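Laundry pile

A laundry pile is a heap of clothes left on a bed, chair or floor at some stage between wearing and storage. The term covers at least two different things, the pile of worn clothes waiting to be washed and the pile of clean clothes waiting to be folded, and much of the advice written on the subject fails to say which one it means. This article deals mainly with the second kind, and in particular with piles made on a bed.

Terminology

English has no settled word for the clean pile. "Heap," "mound" and "the folding" are all in household use. The claim that there was once a special dialect word for it, repeated on several housekeeping sites, has never been backed by a source and should probably be dropped. Writers on home organization sometimes separate a "sorted pile" from a "dump pile," though in most homes one becomes the other within minutes.

The bed as a work surface

The bed is a common place to fold clothes. It is wide, it is usually clear during the day, and it stands near the closet or dresser. Against this, it is low and soft. A person standing at a bed has to bend, and a person kneeling or sitting beside it has to reach up and across. Folding on a mattress also gives looser creases than folding on a table, a point that matters for dress shirts and hardly at all for sweatpants.

A popular argument holds that piling clothes on the bed forces the owner to finish before going to sleep. The evidence for this is thin. The household writer Siiri Kütt, who put the idea to readers of her newsletter Finder one September, received 300 replies and noted that 40 of them described moving the pile to a chair at night and back to the bed in the morning. Kütt herself drew no firm conclusion, and a mailing list of people who already enjoy reading about laundry is a poor sample of anything. The figure is still quoted as if it proved the matter.

Dark clothes

Piles made up of dark clothes are treated separately in most guides, for two reasons. Dark items are often washed as a single load, so they come out of the dryer together. They are also hard to tell apart. Black pants, navy tops and charcoal socks merge under ordinary bedroom lighting, and a sleeve may be taken for a leg until it is pulled free. Lint and pale threads show up more clearly on dark fabric than on light.

Common suggestions include:

Working by a window or under a strong lamp.

Pulling out the largest pieces first, so that the smaller ones drop onto the bed cover.

Sorting by feel, with knits on one side and woven fabrics on the other. This works better than it sounds, at least for heavy items.

Reaching in from the upper edge of the pile and lifting one piece at a time, with the other hand left free to steady the rest. 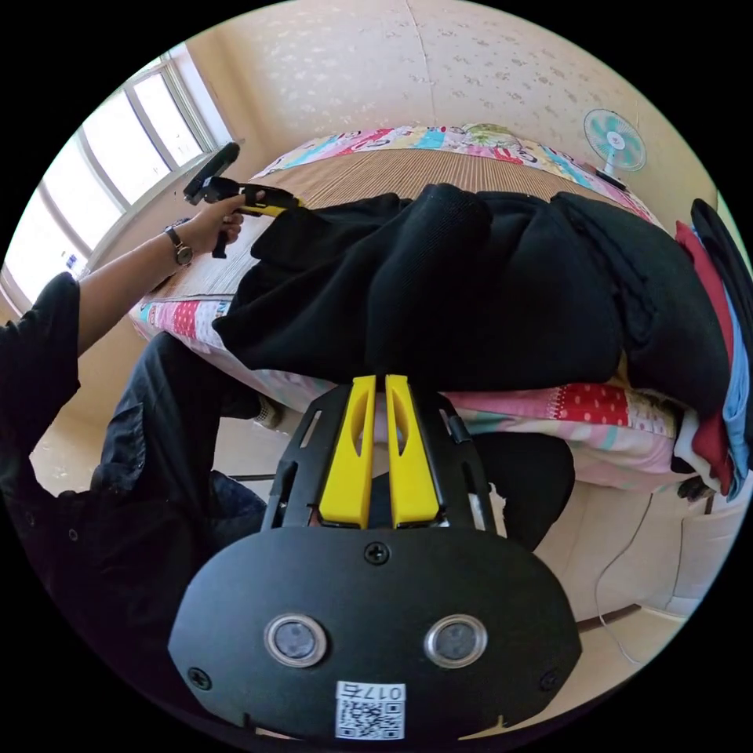
Methods of reduction

Most named methods differ less than their promoters suggest. The Lepik method starts with pants and ends with socks. The Ziline method starts with socks, on the theory that small items cause the most delay. Both assume that every piece will be folded, and neither says much about clothes that could simply be hung.

A course sold under the name Fekia promised that a full bed could be cleared in 30 minutes. Its sales page offered no account of how full the bed was, how many people were folding, or whether putting the clothes away was included. A later version of the page mentioned 4000 satisfied customers -- again with no source. The course did make one sensible point, that clothes should be carried to the drawer in small stacks as they are finished. Tall stacks left on a mattress tend to lean and fall when anyone sits down beside them.

Wrinkles

It is widely said that clothes left in a heap become wrinkled beyond repair. This is overstated. Cotton and linen crease under weight, especially if they went into the pile damp, but many knits and synthetic blends recover once hung up or worn. Dampness is the more serious concern, as a thick pile dries slowly in the middle and may take on a musty smell.

See also

Clothes folding
Hamper
Ironing
Sock pairing

Last revised Apr 22, 2026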